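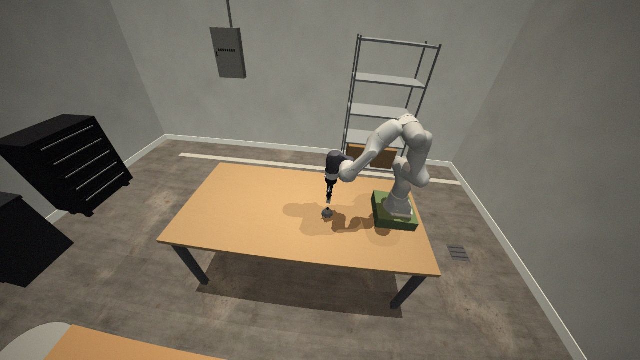

Notebook, Monday: docs build for the office suite fork

We use cookies to remember your settings. Accept / Manage

Picked up the help-page migration where I left it before the weekend. Vesura is the old wiki, Florero is the new static build. The export from Vesura gave 329 pages. Of those, 147 went through the converter without a warning. The rest need a look by hand or a better rule.

Most of the warnings are the same two things. First, nested tables in the spreadsheet function pages. The converter flattens the inner table and drops the header row. Second, links to a heading that has a comma in it. Vesura keeps the comma in the anchor, Florero strips it, so the link lands at the top of the page.

Fixed the second one with a lookup file, old anchor on the left and new on the right. Reran. Warnings for links went down to 98. Looked at a few of those and they point to pages deleted from the wiki a long time ago. Left them alone. Whoever owns the page should decide whether the sentence around the link still makes sense.

Tables: tried splitting the inner table out and placing it after the outer one. Reads fine for the date functions. Reads badly for the lookup functions, where the inner table explains one cell. Not merged. Branch is tables-split if anyone wants to try.

11:40. Build on Zacharias stopped halfway. Disk full again. The nightly job keeps every preview and never cleans up. Removed old previews and set it to delete anything past two weeks. Started the build again, finished before lunch. Log is in the usual folder.

Translation side. Jaltumer pulls strings from the English source each night. Because I renamed the anchors, it marked over 300 strings as changed even though no visible text changed. Translators would have had to confirm every one. Turned off the pull until the strings can be matched by content. Posted a note on the localization list so people don't start on them.

To do:
- match the strings by content, then turn the Jaltumer pull back on
- ask on the list about the dead links
- lookup function tables, maybe write two by hand and compare
- check that search picks up the new page titles
- screenshots in the presentation guide still show the old toolbar, separate ticket

Left the preview running on port 8080.

2 comments · 5 shares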